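About Us

Skasow Books is a small children's publisher and mail-order shop. Picture books, board books, a few early readers. We started with one title and a garage, and now it's 14 titles and a slightly bigger garage plus an office in Ulport with a real door.

Office hours are posted on the Contact page. Please check before driving over, we're in and out a lot.

What we publish

Books for ages 0 to 7, mostly the everyday stuff. Getting dressed. Losing a tooth. The new baby. Why the bath makes that noise at the end. Kids ask about these things 300 times a day and a good book gives you something to point at while you think of an answer.

We don't do a lot of dragons. Nothing against dragons, plenty of people do them well already.

Our first book was Plirnuvo, about a small creature who won't go to bed because the hallway is too long. We printed 1,574 copies, which was all we could pay for, and sent them out in envelopes we addressed by hand. It's still in print. New cover, same hallway. Parents write to us that they know it by heart and would like to stop knowing it by heart. Sorry. There is a second one.

How a book gets made here

Slowly. The text gets read aloud first, before there's any art at all, because a line that looks fine on paper can be a mouthful at bedtime. If the reader trips over it we change it. Then rough sketches, then a stapled dummy that goes to preschools and a couple of libraries near us. We sit in the back and watch where kids wander off. They're very clear about it.

After that it's final art, proofs, more proofs, and the printer. Most books take us 3 years start to finish. We used to say two on this page, that was wishful.
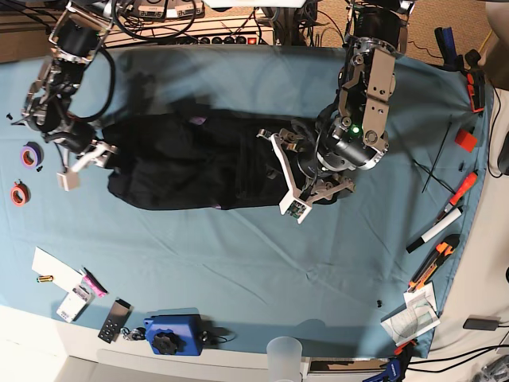
Our getting-dressed books are the ones we get the most mail about. There's a board book for toddlers (socks, hat, coat, done) and a longer picture book for kids who want to do it all themselves and will not be helped. Laundry comes into both, sorting it, carrying it, putting it away. One spread asks the child to find what a piece of clothing is when it's not on anybody - a black one all crumpled up on a light blue cloth could be nearly anything till you get hold of an end and pull it straight. Teachers tell us they do that page with real clothes from the lost and found. Great idea, wish we'd had it, it's going in the notes at the back of the next printing.

The Hrubý list

Hrubý is our line for the youngest readers. Thick boards, rounded corners, few words. These get chewed, so we pick the board stock with that in mind and we keep the pages short. Words on every page are big enough to read in a dim room. Every October we add one new Hrubý title and let one old one rest for a while, so if there's one you love and it's gone from the shop, write and ask. We usually have a box of them somwhere.

For schools and libraries

Discounts on sets, library bindings on most of the picture books, and invoices instead of cards if your district needs that. Free activity sheets to print for every title, no sign-up. We also lend out dummies of unfinished books to classrooms that don't mind telling us what went wrong. There's a short form that comes with them. Scribbles on the form are fine, scribbles on the dummy are fine too.

Read-alouds are online for now. Send a note with your grade level and time zone and we'll try to find a slot - mornings fill up first.

For writers and illustrators

We're open to picture book texts under 600 words. Paste it in the email, no attachments. You don't need an agent and you don't need to find your own illustrator, we'd rather match people up ourselves. Illustrators, send a link and one drawing of a child in a bad mood. We read everything but its slow, so if you haven't heard back in three months, nudge us.

No chapter books, no teen, no poetry collections at the moment.

Ordering and damaged copies

Orders go out twice a week. If a book shows up bent, send a picture and we'll mail another one, keep the bent one or give it away. Missing pages, same thing. Torn by a toddler is technically not our fault but write anyway, we have spare pages for some titles and tape is cheap.

Page last updated 17 February 2021. Shop links should all work now, if one doesn't please tell us.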